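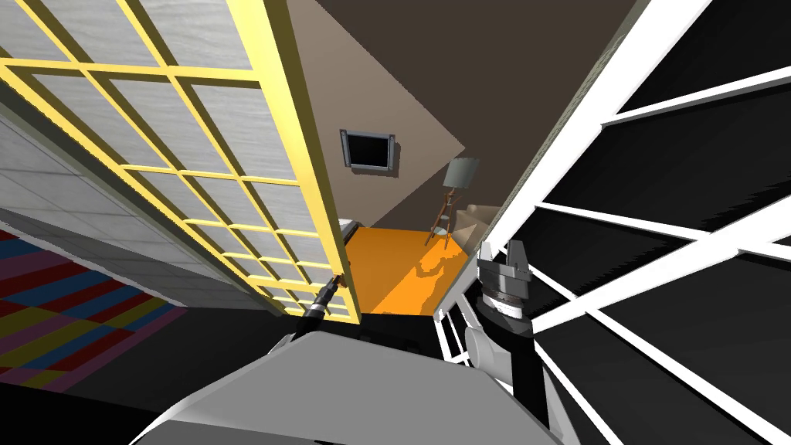

Kieran Egan asked whether the mileage column could be trusted for cars that had changed hands more than once, and his question led to most of the changes in this release.

Clovonora Used Saloon Listings, version 3
Data card, August 2026

Summary
The collection holds 2,000 advertisements for four-door saloons offered for sale by dealers in Zostdale and Clilell. Each record gives the make, model year, engine size, gearbox, asking price and stated mileage.

Changes since version 2
Mileage is now stored in two columns: the figure printed in the advertisement and the figure on the most recent inspection record. Where no inspection record was found, the second column is left blank. Listings repeated under a different dealer name have been merged.

Known limits
Asking prices are not sale prices. Diesel cars are under-represented in Clilell. Trim levels are entered as the dealer wrote them and have not been standardised.

Files
listings.csv
dealers.csv
notes.txt

Terms of use
The data may be used for teaching and research. Dealer names must not be published.

Maintenance
Heike Meinecke and Aidan Keogh maintain the collection. Corrections should quote the record number and will be included in the next release, planned for May.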